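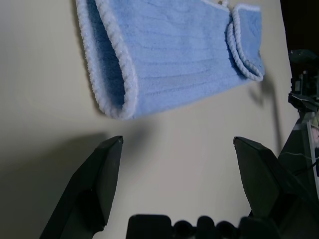 Pile fabrics are the subject of this handout, which goes with the third session on textile care. A pile fabric has two parts: a ground, which holds the cloth together, and a raised surface of loops or fibre ends standing up from it. Velvet, terry towelling, corduroy and fleece all belong to the group, though they are made in different ways. The pale blue fleece has faint shallow grooves running along its length, and these are a useful reminder that a soft surface is rarely an even one. Ribs and grooves affect how light falls on the cloth, so a pattern piece laid the wrong way round can look like a different shade once it is sewn in.

Woven pile

Velvet and corduroy are woven. An extra set of threads is added to the ground and then cut. In corduroy the extra threads run across the cloth and are cut in lines to give the cords. In velvet they usually run lengthways. Terry towelling is also woven, but the loops are left whole, and that is why a towel can snag and a velvet curtain generally does not.

Knitted pile

Fleece starts as a knitted cloth, most often polyester. The loops on one or both faces are pulled up by rollers covered in fine wire, a step known as napping or raising. The surface is then sheared to an even height. Knitted pile stretches more than woven pile and frays less at a cut edge. It still needs a finish at openings such as cuffs, necks and armholes, where the edge gets pulled out of shape in wear. A binding or a thick trim will do this. Check that the trim can be washed at the same temperature as the body.

Direction of pile

Stroke the cloth with your palm. It will feel smoother one way than the other. Mark the smooth direction on the back with chalk before you cut anything. Our Pruketti samples are already marked with an arrow. The Codska samples are not, and you will need to find the direction yourself.

Washing

Polyester fleece: 30 degrees, turned inside out, no fabric softener. Softener coats the fibres and flattens them. Do not iron. If a fleece has matted, brush it dry with a soft brush, working with the pile first and then against it.

Cotton corduroy: 30 or 40 degrees, inside out. Shake while damp and dry flat or on a line.

Velvet: read the label. Many velvets are dry clean only. Steam from the back and never press the face.

Pilling

Pills form when loose fibre ends rub together and tangle. Short fibres work loose more easily than long ones. For the rubbing exercise, use the Nuvora swatches, give each one 20 strokes against the test cloth, and record the result on the sheet. Use the same pressure throughout. Keep your swatches, as we go back to them in November.

Before next time

Read the chapter on finishes and bring one pile garment from home with its care label still in. Write down the fibre content and say whether the pile is woven or knitted.

Filed under: Course Notes, Textiles, Fabric Care
407 shares
20 comments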